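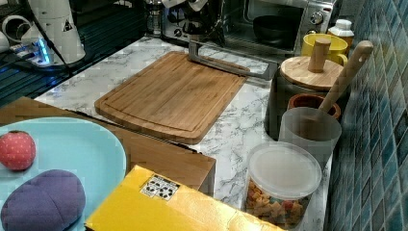

Sterow (PC) review
Posted by Pavithra Acharya, 19/09/2020

Sterow is a turn-based RPG from Drodon, and I finished it on my second try. The first save died with my old laptop. You run a courier crew of 6 through the canal towns, and most fights are over in a few turns. I liked the trading more than the combat. The map is hard to read and you can't add your own notes to it.

The last dungeon drags. There are 8 floors and only one save point, on the fourth. Music is good. I'd wait for a sale, then play it on Normal.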